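How to empty and re-sort a storage room in one afternoon

Posted by Gizella Dobos, 23 August 2020

Did this last week at the Hetier building, wrote it up quick before I forget. Works for any back room, workroom, spare office. You want wire baskets, a marker, a roll of tape, bin bags. Two people is plenty. One can manage, slower.

Before you start

Pick the room's job first. Ours is for parts and packing, so anything to do with paperwork was going elsewhere whatever happend. Write it on a bit of paper, stick it on the door.

Clear the walking space. Chairs out in the open floor or into the corridor, boards leant flat against a wall.

Step 1 – Shelves first

Everything off. All of it, even the tidy shelf. Wipe top to bottom, let it dry, don't put anything back yet. Tempting I know.

If the shelf unit wobbles, fix it now while it weighs nothing. Tirker sell the little levelling feet, a bag of 10, any hardware shop will have similar.

Step 2 – Baskets by type

One basket, one sort of thing. Cables. Tape and string. Small tools. Odd bits you can't name get their own basket and a date on it, and if it hasn't been touched by December it goes.

Mesh ones are best for this. You see what's in them from the side and the dust falls through. Get ones with a thick rim if you can, thin wire hurts your hands when the thing's full. 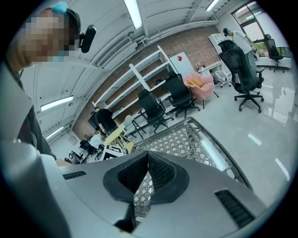 What size basket should I buy?

Measure the shelf depth and take off 2 cm, then buy the biggest that fits and that you can still lift one-handed when full. Too deep and small stuff sinks to the bottom and stays there.

Step 3 – Fill, but not to the top

Stop a hand's width below the rim. Heavy things at the bottom, sharp things in a tub inside the basket. Don't stack mesh on mesh unless they're made for it, they lock together and you end up shaking the whole lot.

Step 4 – Label

Tape on the front of the shelf, not on the basket. Tape won't stick to mesh for long. Big letters. I used the Navero labels in the last place and they peeled in a month, plain masking tape has been fine.

Step 5 – Back on the shelves

Daily things at chest height. Heavy on the bottom. Top shelf for stuff you need once a year – spare bulbs, the Ruiz-Ortega manuals in our case. Leave one shelf with nothing on it. Something will turn up.

Step 6 – Floor

Sweep last, then mop, then chairs back in. Check the castors for hair and string while they're upside down, scissors and tweezers does it.

Took us nearly 6 hours with a lunch break. Will add a bit on cable ties when I get chance.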